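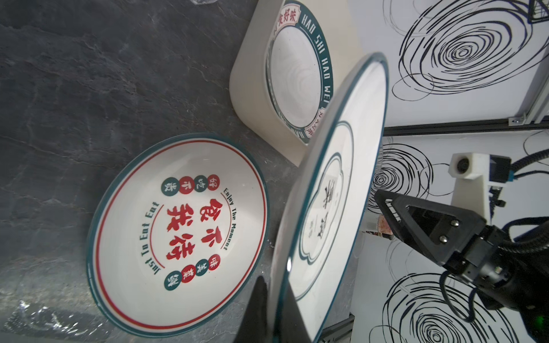 A round bowl with a teal outer rim and a thin red inner ring. The lettering reads "Enjoy The Moment" and "Just To Eat Eat."

Banded tableware

Banded tableware is any plate, bowl, cup or saucer decorated mainly with plain rings of color that follow the shape of the piece. The ring can sit right on the lip, a little way down inside, or out on the belly of a cup where your fingers go. I've been keeping this entry on my kitchen wiki for a while now, and it gets longer every time somebody writes to me about their grandmother's soup plates, so please keep writing!

People call it by a lot of names. Potters say "banded" or "lined" ware. Diner supply folks talk about "stripe" patterns, and if you buy at flea markets you'll hear "ringware," although some sellers use that word for pottery with raised ridges, so ask before you pay for shipping. I stick with banded because it's the word I learned first.

How the bands get there

The old way is by hand, and it's lovely to watch. The painter sets the piece dead center on a small turntable called a banding wheel, gets it spinning with one hand, loads a long soft brush, and holds the tip still against the clay while the plate does the moving. A good painter closes the circle without a visible join. I tried it at an evening class in Montes and my first ring looked like a road map (my second one looked like a worse road map). Ginevra Bortolotti, who taught the class, told me to breathe out while the wheel was turning and to stop looking at the brush. It helped a bit.

Centering is the whole game. If the plate is off by even a hair, the band comes out fat on one side and skinny on the other. Ginevra tapped hers into place with the side of her thumb while the wheel was going. I used a ruler.

Factories mostly moved on to machines, which do the same thing with a roller or a fixed brush, and to decals. A decal is a thin printed film that gets wetted, slid onto the glazed piece and fired so the color bonds. Decals made it easy to put words and pictures inside a ring, and that's how you end up with so many bowls that have a plain band outside and lettering in the middle.

Under the glaze or over it

This is the part I wish I'd understood before I started buying. Underglaze color goes onto the clay first and then gets a coat of clear glaze, so it's sealed in and wears very well. Overglaze color goes on top of a finished, shiny surface and is fired again at a lower heat. You get a wider choice of colors that way, especially reds, which can be fussy at high heat, but the band is more exposed to forks and dishwashers.

To tell them apart, tilt the dish toward a window and run a fingernail over the edge of the band. If you feel a tiny step, it's probably overglaze. It isn't a perfect test and I've been fooled by it, once on a set of 6 dessert plates that I was very sure about and very loud about.

Gold and silver bands are nearly always overglaze, and they don't belong in the microwave. I found that out with a Jasell teacup and a blue spark!

Why rings?

Part of it is just that they're cheap. One color, one brush and a few seconds give you a dish that looks finished. Bands also hide things. The lip of a plate takes the most knocks, and a dark line there makes small chips and gray rub marks harder to spot, although a white chip on a dark band can stick out like a missing tooth.

Restaurants and canteens had another use for them. A colored line told the staff where a stack belonged, and a kitchen that ran two services could keep its plates apart at a glance. The Irnov canteen pattern, which is the one I collect, came in green for the main hall and brown for the night shift. The pattern book I have shows 137 shapes in it, including an egg cup, a gravy boat and something labeled "small oval, other" that I have never seen in real life and want very badly.

Then there's food. A ring gives the cook a border to work inside, and I do plate a little more neatly when there's a line. Noodle soup doesn't care, of course.

Width and placement

Collectors sort bands by width and by where they sit. A hairline is the thinnest sort, one quick touch of the brush. A line is a bit wider, and a band proper is wide enough that you'd describe the dish by its color ("the green ones"). Plenty of patterns pair a wide band on the lip with a hairline further in, and the gap of bare glaze between the two is called the shoulder. Kyu-ri Yang, who wrote me a very long and very kind letter in December, says her family of dealers always called it the lane. I like that better, so I'm using both.

Buying and looking after it

Prices are all over the place. Keltoslow plates turn up in boxes of mixed kitchen stuff for next to nothing, and then a covered tureen from the same line will be listed at 900 dollars. I paid 79 for mine, with a glued lid, and I'd do it again.

For washing, I use warm water, a soft sponge and ordinary dish soap. Skip the scouring powder on overglaze bands. Put a paper towel or a circle of felt between stacked plates, as the unglazed foot of one will sand the color off the next. Old pieces with worn or chalky color are better kept for display, as some older glazes and paints contained lead, and a home swab kit won't catch every case.

See also: banding wheel, hotel ware, transfer printing, spongeware, slipware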